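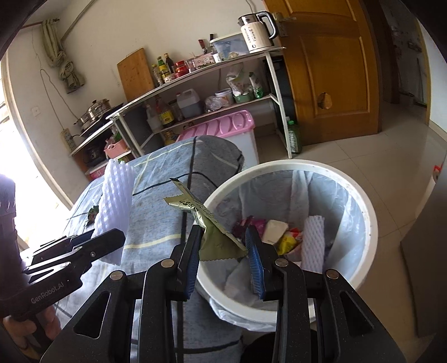

Figure 2. Clearing a table with two hand-held grippers. A crumpled foil wrapper is held at the rim of the lined bin; the second gripper holds a foam fruit net.

4.2 Changes in the clearing task

The second task studied at the Kosier site was the clearing of tables after meals and breaks. Before the change, workers cleared by hand into a lined bin and wiped the cloth afterward. Under the new arrangement, the same workers carry out part of each shift with a pair of hand-held grippers (Figure 2), and the recordings are used to train the clearing routine that Osov plans to install in September. We treat this period as a stage of automation in its own right, as it alters the work well before any machine takes over a step.

The study covered 18 workers over 48 shifts and produced 2121 logged pickups. A pickup was logged when an item was closed between the jaws and ended when it was released, whether or not it reached the bin. Dropped items were coded separately and are reported in Section 5.

Three changes were visible in the shift notes. First, the order of work became more fixed. By hand, workers swept several small items together in one motion. With the grippers they took items one at a time, and most settled on a personal sequence within a few shifts. Light packaging was a frequent topic in the notes. Foil wrappers deform when the jaws close, and foam nets can catch on the edge of the bin or on other rubbish. Workers reported that they learned to grip nets near one end and to pause over the bin before opening the jaws.

Second, responsibility for pace moved. The Wei scheduling tool assigned a target time per table that had been set from manual clearing. Workers exceeded it on nearly every table in the first week, and supervisors entered the overrun as a delay. The target was later removed for gripper shifts. Several workers said that the earlier entries should also have been deleted, and at the time of writing they had not been.

Third, the skill involved became easier for others to see. Clearing had been graded as unskilled work in the Pastasik job scheme, with no training hours attached. The gripper shifts required a training session and a written guide, both drafted largely from the workers' own remarks. Two of the shift leads cited the guide when asking for the grade to be reviewed.

Hand and forearm strain was mentioned in the notes but was not measured. Squeezing the handle through a full shift is a different load from picking up by hand, and we limit our claims accordingly. The rotation rule adopted at the site, under which gripper work alternates with other duties, was in place before our first visit, so no comparison with continuous use is available.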